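2018-03-08

Woke before the alarm. Outside temperature 2 degrees at the kitchen window, wind from the north, pressure falling since last night. Coffee, then straight to the rain gauge, which had collected nothing.

The main item today was the well pump. It has been short cycling for a week: on for a few seconds, off, on again whenever anybody runs a tap. I had assumed the pressure switch. Pulled the cover and found the contacts pitted but serviceable. Dressed them with a strip of fine card and put the cover back. No change in behavior, so the switch is cleared for now.

Next suspect was the tank. Shut off power at the panel, opened the drain valve and let the system go down to zero. With the water side empty I put the tire gauge on the air valve and read almost nothing. The label on the tank gives a precharge 2 psi below the cut-in setting, and this one had clearly been losing air for a long time. Ihor Didenko lent me his small compressor in May of last year and I never gave it back, so the job could go ahead without a trip to town. Brought the tank up slowly, stopping to check the valve stem with soapy water. A few bubbles at the core. Tightened it a quarter turn and the bubbles stopped.

Closed the drain, restored power, let the pump run up. Cut-out came where it should. I then drew water into the bucket at the laundry sink until the pump started again, and got a proper drawdown for the first time this winter. If the bladder is sound the precharge will hold. If it drops again inside a month, the tank is finished and I will have to order one. The supplier in Drerkotville quotes 300 for the size I have, delivery extra. I wrote the reading in pencil on the side of the tank next to the old ones. The last entry in that column was three years ago, so some of this is neglect.

While the water was off I also changed the sediment cartridge. The old one was brown through the first layer and pale inside. I have been changing them by date. From now on I will go by the pressure difference across the housing, which means fitting a second gauge on the outlet side. There is a spare in the Flastora box with the old irrigation parts. The thread looks right but I did not try it.

Lunch was soup and the end of the rye loaf.

Afternoon on paper. The meter log for the house is now complete through February. Consumption is down against the same month last year, which I put down to the attic hatch being insulated. The pump's share is small but it should drop too, with fewer starts. I started a separate column for pump starts and left it blank until I have a counter on the circuit. Eteletti sells one that clips to the rail and reads up to 1000 before it rolls over, which would be useless here given how the thing has been behaving. Will look for one with more digits.

Called Stetsiuk about the invoice. They billed the septic inspection twice, once under the old lot number. The woman on the phone found both entries while I waited and said a corrected copy would be mailed. Noted her extension on the folder. Total time on hold was 43 minutes, during which I sharpened all the pencils and relabeled two drawers.

Walked to the lower fence before dark. The post at the corner leans further than it did in the fall. Ground there is soft to the depth of a heel, and the brace wire has gone slack on the uphill side. It needs to be reset with gravel under it, but not while the ground is like this. The culvert was clear. Some bark and leaves against the grate, which I raked out onto the bank.

Back inside, checked the tank again. Gauge steady between cut-in and cut-out with all taps closed, and no drop over the length of supper. That also rules out the check valve, at least a gross leak in it. I will read it again before bed and once more in the morning before anyone uses water.

Battery in the hall smoke alarm replaced. The one upstairs tested fine and was left alone.

Copied the pictures off the card this evening and deleted the duplicates. Most were of the pump wiring and have gone into the house folder under their own heading.
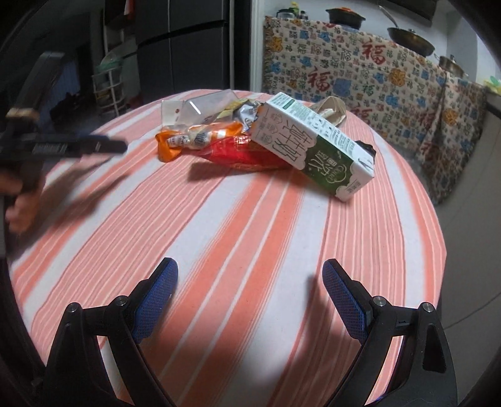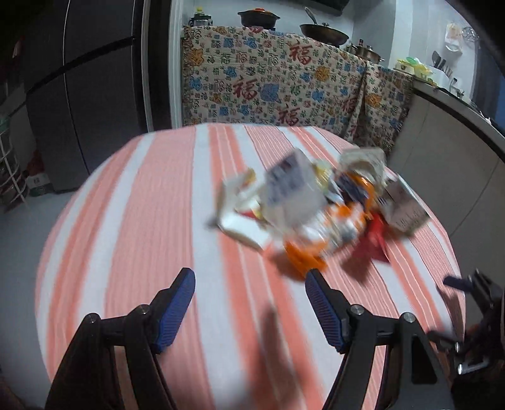
Round table, striped cloth.

Bedtime reading on the tank: same as after supper. Light rain starting, gauge reset to zero. Tomorrow: outlet gauge, find the pipe tape, return Ihor's compressor.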